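Apr 15, 2025
Notebook, arm bench
Written up by Hui-mei Lam

2 comments | 5 shares

Goal

Decide which finger pads go on the gripper for the towel work. We have the Kustano pads that came with it and the Nevlow pads Chun-hung ordered. Same arm, same wrist camera, same controller settings for both. Only the pads change.

Setup

Arm homed and zeroed before each set. Gripper force at the low setting, which is where Yurani left it after the sponge trials. I did not touch the camera exposure. Wing-sze wants it left alone until she has looked at the glare, see further down.

Task is the same every time: towel folded and flat on the table, come down over a corner with the fingers open, close, lift straight up, hold, put down. A lift counts if the corner stays in the fingers for the whole hold. Picking up both layers counts. Picking up only the top layer counts too but gets marked T in the log. I ran 30 lifts per pad.

Kustano pads

Good on the thick part of the cloth. They close evenly and the towel does not slide once it is in. The trouble is at the corner. If the fingertips come down a little high they close on pile and nothing else, and the corner drops out early in the lift. I lowered the approach height by 2 mm and that helped, but then the left finger started dragging on the table on the way in. There is now a scuff on the pad edge. I don't want to go lower than that.

Most of the good lifts were marked T. It takes the top layer and leaves the bottom one behind, so the fold opens up. For the unfolding task that is fine and maybe what we want. For moving the folded towel to the stack it is no use.

Nevlow pads

Softer, and they give more at the tip. Corner pickups were better from the first set, at the original height, no dragging. More lifts with both layers together. They do hold on to lint. After the first set I could see pink fuzz on them and the next few lifts were worse, so I wiped them down with a dry cloth between sets after that. Shu-fen thinks alcohol would be better, but we should check with Nevlow before putting anything on the rubber.

One more thing on these: they are slow to let go. On 3 of the put-downs the towel stuck to a finger and came back up with it. A small extra opening at the end of the release should fix it. Not tried yet.

Corner pose

The corner pointing back at the gripper is the pose I ended up using for all the counted lifts. With the long edge facing the fingers there is nothing to close on and both pads fail the same way, so those runs are in a separate log and are left out of the comparison. When the corner tip curls up a little off the table it is a much easier target. I tried to lay the towel the same way each time but the curl is never quite the same, and that is probably the biggest source of scatter in these numbers.

Camera

Still the wrist view. The varnish throws a bright patch right between the fingers. The hem shows up well, with the shadow beside it, and the corner is easy to pick out by eye. My worry is what happens when the cloth is moved down into the bright part. The pink already goes pale along the lower edge on the left. The dark swirl in the wood grain is another one to watch. The corner finder from Josis picked it as a fold twice during setup, before I raised the color threshold.

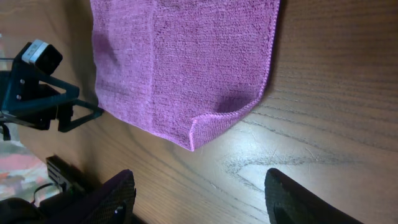

To do

- Add the extra opening to the release and rerun the Nevlow set.
- Wing-sze: try a matte sheet over the table, or move the lamp. One at a time please, so we know which did it.
- Yurani: put the raised color threshold in the shared config. It is only on the bench machine now.
- Chun-hung: ask Nevlow about cleaning, and get a price on 5 more pairs.
- Ask for the Altıntaş pads again. They said June at the earliest the last time we wrote.
- Replace the scuffed Kustano pad before anyone uses that pair for numbers.

Leaving the Nevlow pads on for now. If you need the Kustano pair, they are in the top drawer with the short screws. Don't use the long ones, they bottom out before the pad is tight.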